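Two-arm recordings pass the halfway mark

The Cusside bench has now logged 200 usable episodes with the two-arm setup, out of a planned 444. The task set has been the same since July: small household and stationery items that close, fasten or stack, all driven by a person on the leader arms while the joint positions and camera views are saved together.

The current object is a pink keepsake item with "Once upon A time" on the cover, a small blue padlock on the front and a key that starts out on the bare tabletop.

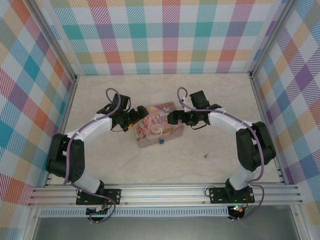

Helju Sepp, who schedules the sessions, asks operators to keep to the slower pace agreed with the Tanitz group. Episodes where one arm waits are fine – please don't trim them. If a key is dropped, carry on and mark the episode as a recovery. We have too few of those, and the last policy trained at Purkinness froze whenever something slipped.

Rotate the object a little between episodes. The early recordings had it square to the rail nearly every time, and the model learned that too well. The wrist views matter most for this, as the printed cover fills much of the view once the yellow fingers are close. 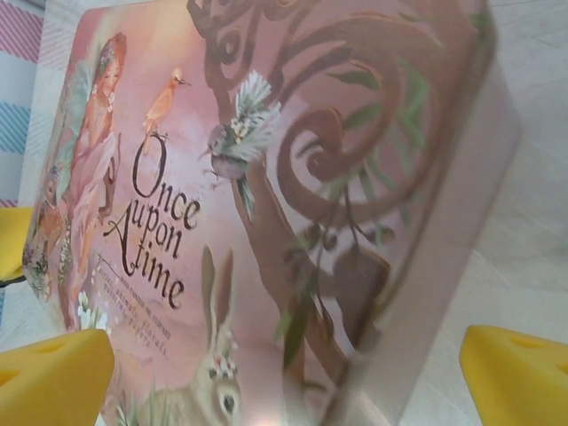
Purkinness Lab News – Issue 140 – Page 2

Lighting should stay as it is. The cover is glossy and picks up a reflection, and we want that in the data.

Uploads go to the Vasić server at the end of each shift, with the operator's initials in the notes field. The next review of rejected episodes is on Fri 5 December. Send Helju any episode you are unsure of before then.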